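Does more memory make a computer faster?

By Eliécer Inga

Sooner or later somebody in a store, or an ad, or a cousin, will tell you that your computer is slow and needs more memory. Maybe it does. I would ask a few questions before handing over any birthday money.

What memory is

Memory, or RAM, is the place where a computer keeps the things it is working on right now. Think of your desk. The books you have open are on the desk, and the rest are on the shelf across the room. The shelf is the storage drive. It holds far more than the desk does, but you have to get up and walk to it.

When the desk is full and you need one more book, something has to go back on the shelf. A computer does the same thing. It moves some of its work out to the drive and fetches it again later, and that takes time. This is called swapping. If your computer swaps all day long, a bigger desk will help a lot.

But suppose your desk is half empty already. Would a bigger desk make you read faster? I don't see how.

What the ads say

An ad for a memory kit called Tonditz says it "wakes up any computer." Any computer is a lot of computers. The ad shows a long green bar next to a short gray bar, and there are no numbers on either one. What was measured? Opening a game? Copying a file? A bar without numbers is a drawing of a bar.

Another company, Gajdoš, sells a program that promises to "free up" memory while you work. Be careful with this idea too. Computers fill spare memory on purpose, with things you might want again soon. Sweeping it all away can mean the computer has to walk back to the shelf and get everything a second time.

Some jobs really do need a big desk. Editing a long video is one, and so is building a large 3D picture with lots of objects, shiny surfaces and shadows in it. Writing a book report is not.

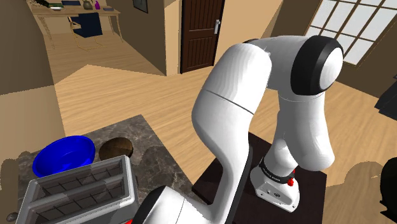
How to check for yourself

You don't have to believe me either. Most computers come with a tool that shows how much memory is in use. On Windows it is called Task Manager, and on a Mac it is called Activity Monitor. Ask a grown-up before you change anything in there, but looking is fine.

Open the things you normally use, all together. Then look. My old Clola laptop has 12 gigabytes of memory, and with my email, my music and 3 browser tabs open, almost 2 of them were still free. It was slow anyway. The trouble was a program called Enon that started up every morning and kept the processor busy. I removed it. The memory I had been about to buy would have sat there doing nothing.

If your memory is nearly full and the computer drags every time you switch from one program to another, then more memory is a fair guess. Before anyone buys it, find out if your computer can take it. In many thin laptops the memory is fixed in place and can't be changed at all, whatever the box in the store says.

Words to know

Gigabyte: a measure of how much a computer can hold.
Processor: the part that does the calculating.
Swapping: moving work between memory and the drive when memory runs short.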